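# Chapter 3. Comparing Parallel Grippers Under Controlled Conditions

Chapter 2 treated the gripper as a given and varied the controller. In this chapter the controller is held fixed and the gripper is varied. The arm, the approach path and the closing speed stay the same in every trial, so that a difference in the result can be assigned to the fingers.

Two designs are compared. The Terbridge hand closes on a single linear drive and carries flat pads. The Juška hand uses linked fingers with stepped pads. Both are mounted on the Endley arm described in Section 1.4, and both are modeled in simulation before any hardware is used. The procedure follows the one set out by Ülle Raudsepp and Alcides Montoya for the Unbridge trials, with one change: the wrist camera is calibrated before each block of trials instead of once per session.

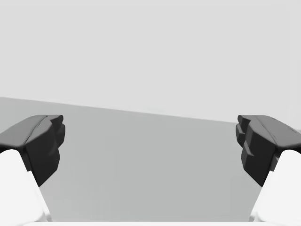 The first step in any comparison is a baseline with the fingers open and no object present. The baseline fixes three quantities: the opening width, the position of each pad in the wrist camera view, and the drive current at rest. If the two pads do not reach the same height in that view when the wrist is level with the camera mount, the mount should be checked before the finger linkage. Mount errors are more common and take less time to correct.

A trial block consists of 40 grasps, divided evenly among four test objects, for 10 grasps per object. Closing force is set to 20 N for all objects. A grasp is scored as held if the object stays between the pads for 3 seconds after the lift ends. Slip of over 3 mm is recorded separately and does not change the score.

Pad shape affects the result in two ways. A flat pad spreads the load across the full contact area and tolerates small errors in height. A stepped pad loads the object along its edges, and the outcome depends on which step makes contact. Height error must therefore be logged for every grasp, including those that are held.

Section 3.1 defines the contact model. Section 3.2 gives the calibration procedure for the wrist camera. Readers who have completed Exercise 2.6 may reuse their camera parameters.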